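Plusent – Grasp Data Working Group
Minutes of the meeting of May 26, 2018
Present: Sanne De Bruijn (chair), Griet Verbruggen (minutes), Iver and Van Leeuwen project leads

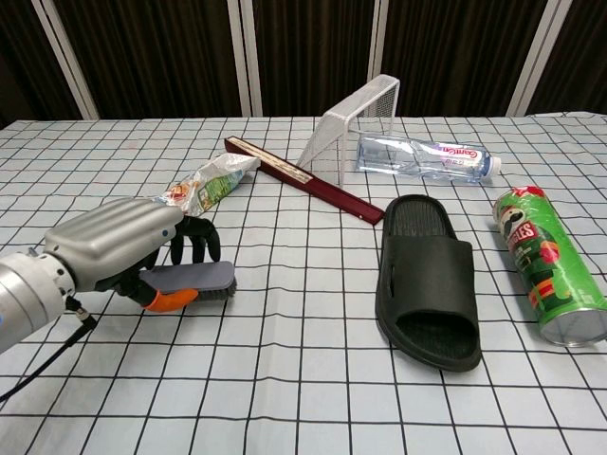
1. Status of collection
Total recorded to date is 834 episodes against a target of 3,000. Of these, 195 have not been reviewed. Griet asked that no new object set be opened until the backlog is under 30. Agreed.

2. Tabletop object set
The mixed set stays as it is: scrub brush, snack wrapper, red bar, miniature goal, water bottle, black slide sandal, Pringles can. Sanne noted that the clear bottle and the wrapper give the poorest segmentation masks. Both remain in, as the model will meet such items in use. The grid tablecloth is kept for all sessions under the Iver protocol.

3. Brush grasps
Discussion of grip labels. Grasps with the thumb under the brush and the fingers over the back are to be labeled "wrap, thumb opposed". The older label "side hold" is withdrawn – existing records will be relabeled by script and spot-checked.

4. Failed attempts
The Van Leeuwen lead proposed discarding drops. Not agreed. Drops are kept and flagged, with the time of release entered by the operator. Episodes stopped for a hardware fault are deleted.

5. Export format
Prukumura needs joint angles and video on one clock. Offset at present is 30 ms. Carried over.

Actions
Griet – review backlog, relabeling script
Sanne – clock offset, reply to Prukumura
Iver lead – revised operator sheet

Next full review of the object set: September.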